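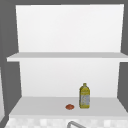
2. Progress since April

The shelf task has eaten most of the period. In simulation the policy has to put one item up on the empty upper board and leave everything else on the lower shelf where it is. The yellow bottle is the usual target and the small reddish item beside it is the usual casualty. Our old success check looked only at the bottle, so a run could knock its neighbor into the sink and still collect full marks. I regret to say several of our better numbers were earned that way.

Begoña Sotomayor rewrote the check. A run now passes only if the target is standing on the upper board and the other item has stayed put. We then reran the Monine baseline on 2000 episodes with the new rule, and its success rate came out at 48 percent. The old rule had been giving it 60. We have replaced the figure in the project tables and would be grateful if you did the same in yours, preferably before anyone quotes it at a meeting.

2.1 Method

Duman, our planner for ordering subtasks, now proposes a grasp and a clear path out before the arm policy takes over. It was meant to save time. So far it saves the neighbor, and spends the time thinking about it. Failures have moved from the grasp to the lift, where the policy tends to bring the bottle straight up into the overhang of the board. The planner treats the board as a surface to put things on and seems not to have considered that it also has an underside. A fix is being tested.

2.2 Spending and delays

Compute is within budget. The Unumico license renewal took longer than the rewrite of the success check and involved more people. We lost 2 weeks to it, which we have taken out of the lighting tests – those will be shorter than promised in the proposal.

2.3 Next period

Rerun Duman under the new rule, same episodes as the baseline.
Add the underside of the board to the collision model.
Move the Gollerix transfer tests back until both of the above are finished.

No change to the final deliverable is requested at this point.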